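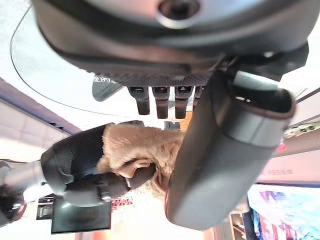
Ustitz textile store moves soft goods to open trays

USTITZ, 20 Sep 2024 – The Ollard textile store in Ustitz has begun moving its cleaning cloths and other small soft goods out of drawstring bags and into open plastic trays, the store said in a notice to its member workshops.

The change covers 2,574 pieces, most of them undyed cloths lent to furniture finishers, frame shops and two repair workshops in nearby Datov. Fleece and plush polishing pieces are included. Bath towels, canvas and anything over a meter long stay on the rolling racks in the rear aisle.

Under the old system, cloths came back in bags of mixed sizes and were sorted after weighing. Stained pieces were often found only when a bag was opened for the next loan. The new procedure puts each piece over a tray on a glass-topped surface before it is folded, so that both faces are checked and loose grit drops into the tray or onto the glass, where it can be wiped up.
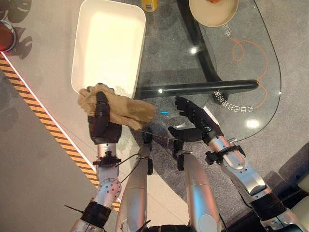

A beige cloth at the edge of a white tray, with a darker patch along one side.

Pieces are placed in one of three grades. Grade A is clean and goes straight to folding. Grade B has a mark or a change in color but no residue, and is lent for rough work only. Grade C goes to the wash contractor, Mockus, and is graded again on return. A piece that comes back as C a second time is cut down for rags.

"The stain itself is a minor issue," said Elvira Lozano, who runs the store's intake desk. "A finisher wants to know if there is oil in the cloth. With a bag you were guessing."

The trays are plain, with rounded inside corners and no ribs on the floor. Lozano said the store tested a ribbed version last December and found that lint packed into the channels and had to be brushed out between loads. The smooth trays are rinsed and stacked upside down to drain.

The store has bought 131 trays. Of these, 98 are assigned to the shelves and the remainder rotate between intake and the wash contractor. Each shelf tray will carry a card on the short end giving the grade, the fabric and the date of the last wash. Trays at intake carry no card.

Folding has also been revised. Cloths were previously rolled, which saved space in the bags but left the inner face out of sight. They will now be folded in quarters with the hem to the outside. Fleece and plush pieces are laid flat without folding, pile side up, to limit creasing.

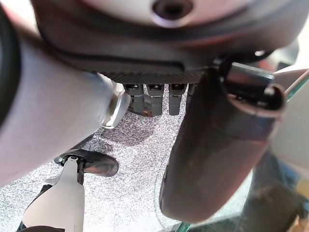

Ollard textile store, Ustitz.

Capucine Gilbert, who handles loans to the Datov workshops, said borrowers will see little difference at the counter apart from the card. Loan periods and deposits are unchanged. Workshops still holding bags are asked to return them empty with their next order.

The rear aisle will close for one afternoon while the lower shelves are reset to the tray height. Orders placed before the closure will be held at the front counter.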